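The second life of the high street stationer

There is a smell that belongs only to stationery shops. It is paper and pencil shavings and a bit of warm carpet, and it hit me the moment I pushed open the door of Grgić, on the corner of Station Parade in Harkbridge, at ten past nine on a wet Wednesday. I had meant to stay an hour. I left when they were cashing up, with a bag I could barely lift and ink on my cuff.

If you grew up anywhere with a market square you will remember a shop like it. Envelopes sold singly. A tower of sugar paper. A drawer of nibs that you were allowed to open if your hands were clean. Most of those shops went years ago, squeezed by supermarkets on one side and the internet on the other, and I had quietly assumed that the rest would follow. So it's a joy to report that a good few of them are busy again, and that some are brand new!

Ghada Harb took over Grgić from the family whose name is still above the window. She had been a customer for most of her life and an accounts clerk for too much of it. "I came in for a ledger and they told me they were closing," she says. "I went home, had my tea, and rang them back." She kept the sign, the till and the brass letter scales, and she threw out the greetings cards that had been fading on the back wall. In their place went notebooks: 46 kinds at the last stocktake, from school jotters at pocket-money prices to a cloth-bound beauty from Gratimetti that I have now bought twice.

What people want has changed, she tells me, and it isn't always the fancy stuff. Fountain pens do well, especially with teenagers, who come in after school and argue about ink colours with real passion (there is a green that divides families). Wax seals had their moment and are having another. But the steady money is in plain things that help you put your house in order, and the table by the window is where she sells them.
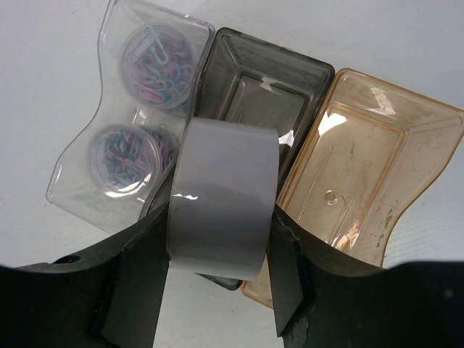 Desk tidying has become a hobby in its own right, and I'm not going to pretend I stand above it. I can lose an evening to other people's drawers. Ghada has firm views here, and she gave them to me over a mug of tea at the counter. Start with what you use every day. Buy nothing until you've emptied the drawer on to the floor. Then choose a few trays of the same shape, so they sit happily side by side, and let at least one be clear, with small lidless or lidded pots inside it for the fiddly bits. Three waisted plastic trays and a couple of round see-through canisters will swallow a startling amount of clutter, and a roll of pale grey tape looks far better among them than the yellowing stuff most of us inherited. I went home and did my own desk that night. I found fourteen rubbers. Why?

The shops that are thriving have something else in common, too: they give you a reason to sit down. Grgić has a long bench at the back where you can try any pen in stock on any paper in stock, and on the second Saturday of the month it becomes a letter-writing club. I went along in October expecting a handful of people and had to borrow a stool. There was a retired bus driver writing to his granddaughter, two sisters who post each other a single shared page back and forth, and a man drafting a complaint to the water company in the most gorgeous italic hand I've ever seen.

Down the line in Erkavov Yard, a bookbinder runs evening classes in a former dairy, and the waiting list stands at 180. I made a very wonky notebook there, with a spine that leans to the left, and I love it more than anything I own.

Ghada keeps a tally of letters posted from the club in pencil on the inside of the stockroom door. It stood at 1,601 when I visited. She let me add mine, a postcard to my aunt, and then sold me the stamp.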